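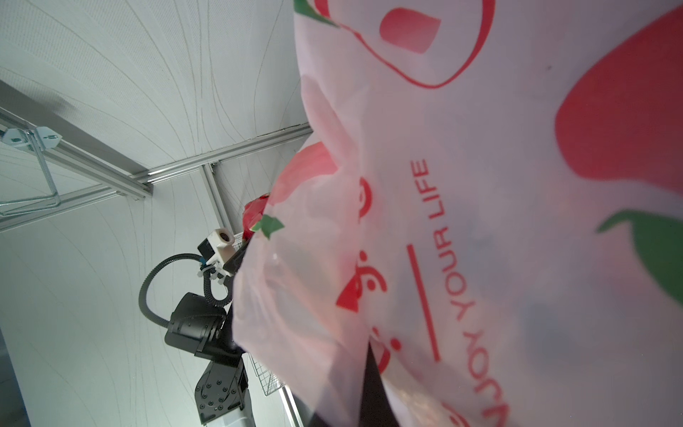
## Selamawit Dinsa on keeping a corner grocery going

Selamawit Dinsa had already poured the coffee when I got to Degefa, the little store she has run for 41 years, and she would not talk business until I had finished a cup and accepted another. "You can't interview somebody with a dry throat," she told me, and laughed so hard that her nephew Dagim Fikre came out of the back to see what was going on.

She started out with two shelves and a scale borrowed from a neighbor. Lentils, onions, berbere, candles, and that was pretty much it. "People came for onions and stayed to tell me about their knees," she said. "I learned the whole street that way - who was getting married, who wasn't speaking to whom."

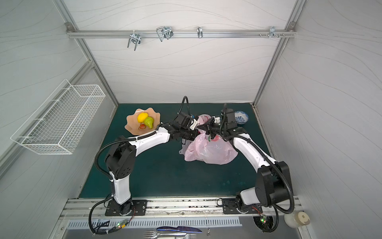 Does she still let customers buy on credit?

She does, for the families she knows, and she writes it all in a school notebook by the register. "Tekle Tekleab once paid me five years late," she said, "and he brought a cake with it, so what could I say?"

The hard stretch was one January when the big market opened near the bus station and mornings went quiet. Dagim wanted to cut prices. She wanted to open earlier, and they argued about it over supper for about two weeks (she won, naturally).
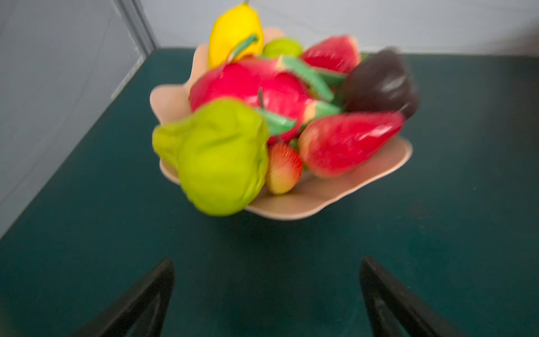

By spring the bus drivers were stopping in before their first run, and then the nurses coming off nights, and she was making egg sandwiches on a hot plate because one of them had asked so nicely. The sandwiches are still on the menu. Dagim makes them now, and she says he is too careful with the pepper, though I had one and thought it was lovely.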